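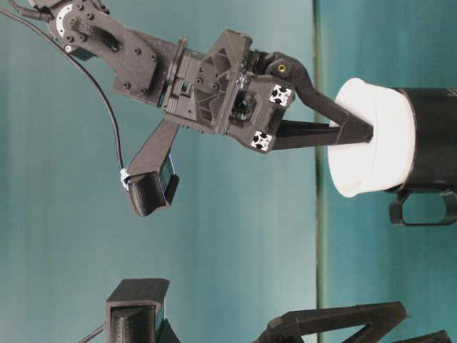
Lesia Tkachenko: Thanks so much for looking at this again! Our retired members still can't open their April payment statements. They sign in fine, they click Statements, and the page sends them right back to the login screen. Active members at Ondham have no trouble at all — I tried it with one of them on the phone.

Reply from Soudabeh Abbasi, Gadetti member site support

Hi Lesia, and thank you for being so patient with us. I went through the login records this morning and I can see 1,312 retired member accounts on the Ondham plan. Of those, 44 open their statements normally, and they all signed up after the Plundberg plan was merged in. The older accounts still carry the old plan code, so the statements page doesn't recognize them and asks them to log in again (and again, poor things).

I've corrected the code on 5 test accounts and the statements open on all of them. I'd like to run the rest tonight after 9 p.m., when the site is quiet, if that suits you.

One favor — could you ask whoever edits your news page to hold off on publishing until I write back?

Status: waiting on customer

Lesia Tkachenko: Tonight is fine. I've let the front desk know, and the news page will wait.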